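Has anyone organised a small policy conference on a shoestring? Help with the programme please

Posted in: Events, Talks and Public Affairs

Godelieve Brouwer

Hello all. I've somehow ended up running the October conference for our European affairs association in Grurstead. I've done the name badges and the sandwiches for years, but never the programme, and I'm a bit lost. The theme we've been given is energy policy in the home and what the new efficiency rules mean for member countries. Day one is talks open to anyone, and the following morning is the members' general meeting.

We've got 4000 euros, which has to cover the room, lunch and travel for the speakers. I've got four people who've said yes so far, two of them from Wuisan (long train journey, so a hotel night each). One wants an hour and a half. The others haven't told me what they want, or what they're going to talk about, come to that.

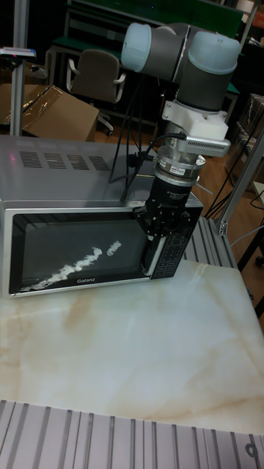

Household appliances, session two

My questions are these. How long should each talk be if I want people to still be awake for the panel? Do I put the panel before lunch or after? And is it normal to hold the general meeting the morning after, or would you squeeze it into the same afternoon so people can get home? Half of our members say one thing and half say the other, and they all say it by email, to me, at night.

I should add that the Radosness centre is giving us the big room until 17:55 and then they lock up, so there's no running over. Any advice very welcome!

Trorneo_Tim

Keep it short. 30 minutes each and stick to it. Meeting next day, always. People who only come for the meeting won't come early and people who only come for the talks will slip out anyway.

Marsh_Lane

I've done three of these now, all on about the same sort of money as yours, so here is what I'd do (sorry, this got long).

First, ring the hour-and-a-half man. Don't email him. Tell him he has half an hour plus ten minutes for questions, and that the panel is where he gets to say the rest. They nearly always say yes on the phone. If you write, you get a reply with a list of reasons and a new title for the talk. While you're on to the others, get a title and two lines out of each of them, even if it's rubbish, because you can't print a programme with "to be confirmed" in four places. We did that once and people assumed it was off.

Second, the order. I'd go: welcome from your chair (five minutes, and sit near enough to cough), then the talk on the actual rules, so that everyone starts with the same facts. After that a coffee break, a longer one than you think you need. Then the talk on what the rules mean in ordinary kitchens - this is the one the public come for, so don't bury it at the end of the day. Lunch. Then your other two speakers, tea, and the panel last. I know people say panels die in the afternoon, but if you put one before lunch it eats into lunch and then the caterers are cross with you for the rest of the day. 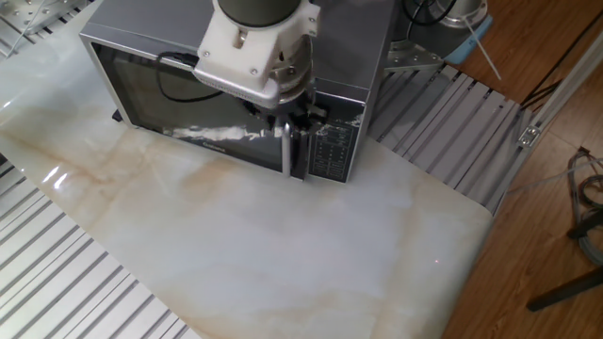

Microwave ovens and the energy rules

Third, your 17:55. Put 17:30 on the printed programme as the finish and don't tell the speakers about the other time at all. Coats and goodbyes take ages, and somebody will want to carry on arguing in the doorway about standby power.

On the general meeting I agree with the post above, have it the next morning. Start at half past nine, send the accounts out a week before so you aren't reading them aloud, and leave elections until after the coffee. The only thing against it is the hotel bill, but you only have to pay for your two speakers. Members can sort themselves out, or stay with each other (ours do, and they seem to like it more than the conference).

Money: do the room and the trains first, then see what's left for food. Book the trains now! Soup and bread is fine. We once spent far too much on a hot buffet and I got two complaints about it, whereas the soup year I got none.

Oh, and ask who is writing up the report before the day and not after. A page and a half is plenty: who spoke, what was argued over, when the next one is. Mine took until spring the first time.
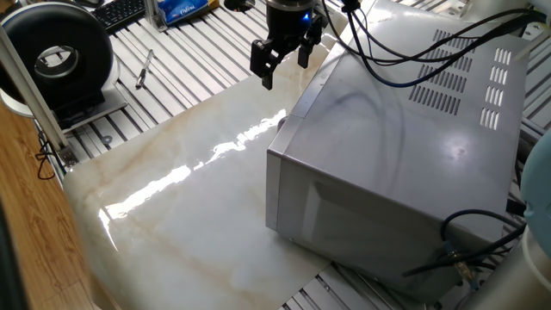

Godelieve Brouwer

Thank you both, I rang him this morning and he's agreed to the half hour, though he did ask if questions could be forty. I've moved the kitchens talk to before lunch and the meeting stays on the second morning. Does anyone know whether you have to let non-members sit in on the general meeting if they've stayed over? Our rules only say "members shall be admitted" and I've already had two people ask.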